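Katero Open Day - Robot Cell Walkround Checklist
Demo cell, Admasu room
Date: 2024-08-26
Checked by: Ladi Chukwu
Second check: Kayode Briggs
Status: OK to run, 2 items open (see end)

Comments go under the item. Fill in as you go, not afterwards from memory. Same form as the February visit, with the Dovham additions.

1. Access and floor

1.1 Visitor line taped on floor, both ends of cell. OK
Tape lifting at door end. Pressed down, will want redoing before the second group.

1.2 Walkways clear, fire door opens fully. OK
Coat rack was in front of it. Moved to corridor.

1.3 Cables off the floor or under ramp. OK
Ramp is the short one. Extension lead for the screen now goes behind the chairs.

1.4 Group size agreed with front desk. OK
Max 30 in the room including staff. Desk has it in writing. If Eltum bring extra people they wait for the next slot, no squeezing in.

2. Stops and power

2.1 E-stop on pendant tested. OK

2.2 E-stop on post tested. OK
Stiff. Works but you have to mean it. Told Živko.

2.3 Restart needs reset plus start, does not go on release alone. OK
Did it twice, same both times.

2.4 Speed limit set to demo value and locked. OK
Was still on the workshop setting when I came in!! Changed and locked, Kayode B. has the key. Please whoever runs it late, put it back.

2.5 Operator named for each slot. OK
Morning Živko Stoyanova, afternoon Kayode Adeleke. No swapping without telling me.

3. Gripper and work at hand

3.1 Fingers and linkages, look for cracks, bent bars, play. OK
Wiggled by hand with power off. Tiny bit of play on one side, same as last time, within what we allow.

3.2 Screws on gripper plates, check snug. OK
All checked with hex key. None moved.

3.3 Demo part held upright, fingers closed on both sides. OK
Using the black wrapped cylinder, open end up. Wrap has loose folds on the one side, watch it dosen't catch on the linkage. Tray stays under it for the whole demo.

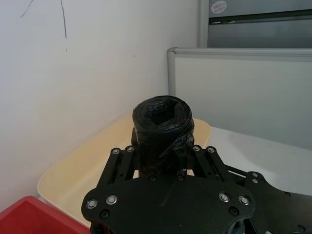

3.4 Grip held with arm paused, two minutes. OK
Timed on phone. No slip.

3.5 Part release over tray only. OK
Program checked at crawl speed. Release height fine.

3.6 Visitors not to hand parts to the robot. OPEN
Sign is missing from the pack. Kayode Afolabi printing one. Until its up, operator says it out loud at the start of every slot.

4. Table and surroundings

4.1 Table steady, feet locked. OK

4.2 Nothing on the table that isn't part of the demo. OK after tidy
Took away a mug, somebody's badge and a box of pens.

4.3 Lighting good enough to see the fingers from the visitor line. OK
Blinds half down on the street side, glare on the screen otherwise.

4.4 Noise. OK
Can talk over it. Ear plugs at desk if anyone asks.

5. People

5.1 Operator briefed on long hair, lanyards, loose sleeves. OK
Lanyards are the big one. Every visitor gets one at the desk so every visitor has something dangling. Tuck in or take off before crossing the tape.

5.2 Children with an adult at all times. OK
Adult stays next to them, back of the room does not count.

5.3 First aider on site and number on the wall. OK
Kayode Afolabi. Number was the old one, corrected in pen.

5.4 Briefing read to each group before power on. OK
Short version, the Dovham one. Skip the page on welding, we have no welding.

Open items

3.6 Sign for visitors. Kayode Afolabi, before first slot.
1.1 Retape at door end. Ladi, between groups.

Watch, not open: post e-stop stiff (2.2). Živko to swap the button after the open day. If it gets any worse, stop the demo and run the video instead.

Comments from second check (K. Briggs)

Went through sections 2 and 3 again on my own. Agree with all. Would like the reset shown to Kayode A. once more before his slot, the afternoon one I mean, he has only used the older pendant. Pause the arm while questions are taken, people lean in when they ask things.

Shown to him, done. LC

Next walkround: at changeover, before the afternoon group comes in. Use a fresh sheet.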